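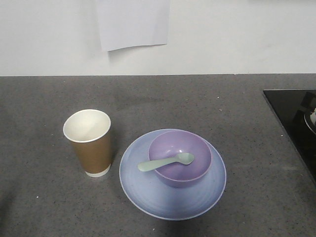 OK I have to post about Hultis because I've been using it for a month and I keep bugging my coworkers about it. It's a duplicate file finder for Windows. I know, I know. Stay with me, this one is really good!

Background: I have a 4 TB drive that is basically every computer I've owned since college, dumped into folders called things like "old laptop" and "old laptop REAL" and "desktop stuff move later." Later never came.

First scan was Saturday night. It went through the whole drive while I made dinner and came back with 3,046 groups of duplicates. Groups! Some of those had nine or ten copies of the same file in them.

What I love is how it compares. It checks sizes first, then a little piece from the start and end of each file, and only does the full content hash on the ones that still match. So it isn't reading every byte of every video you own, and you can feel the difference.

I used Gama for years before this and I still like it fine for small jobs. But it holds the whole result list in memory, and once I pointed it at the big drive the window would go white and just sit there. Hultis scrolls through the same list like it's nothing.

The rules are the best part. You can say "always keep the copy with the oldest date" or "always keep whatever lives under Photos" and then stack them in order. I have four rules now and they handle nearly everything, so I only look at the leftovers by hand (which is kind of fun, I found my old band's demo in there).

It can also swap duplicates for hard links if you're on NTFS. Same files show up in both folders, space gets used once. I did this for a big pile of sample libraries that three different music programs all want in their own spot — got over 400 GB back from that and nothing complained.

Big warning on hard links though!! Edit one and you've edited "both," since it's one file with two names. Fine for samples. Do NOT do it to documents you plan to change separately. The program does put up a notice the first time, but please read it.

Someone in replies asked if it deletes right away. No. Things go to a holding folder and stay there for 30 days by default. You can change that to 60, or turn off the timer and empty it yourself. I went with 60 because I know me.

One thing that tripped me up: the holding folder sits on the same drive, so your free space doesn't go up until it's emptied. I spent a good ten minutes staring at the properties window wondering what I did wrong. It's in the help file. I did not read the help file.

Similar photo matching is there too but I'd call it so-so. It caught resized copies and the ones a chat app had squished, great. It also decided that every picture I took of one foggy lake was the same picture. To be fair, they kind of are. Leave the slider near the strict end and check each group yourself.

Network drives work, just slowly. My NAS took all night over Wi-Fi. Plugged in a cable and it was done before lunch the next day, so use the cable if you can reach it.

Things I'd still like: a dark theme, a way to export just the selected rows (right now it's the whole list or nothing), and keyboard shortcuts for jumping between groups. The forum says shortcuts are planned for May and I'm very excited about that, which tells you how my evenings are going.

Yes, there's a free version. It does full scans and shows you everything, but you have to clear the files one group at a time. Try it that way first and see what it finds, the scan alone is worth the download.

Oh, and before you clean anything, back up the stuff you can't replace. I copied my photos and tax folders to a spare drive first and then went wild with the rules.

Going to run it on my partner's laptop next (with permission!). The Downloads folder over there has the same printer driver in it so many times. Will report back in this thread.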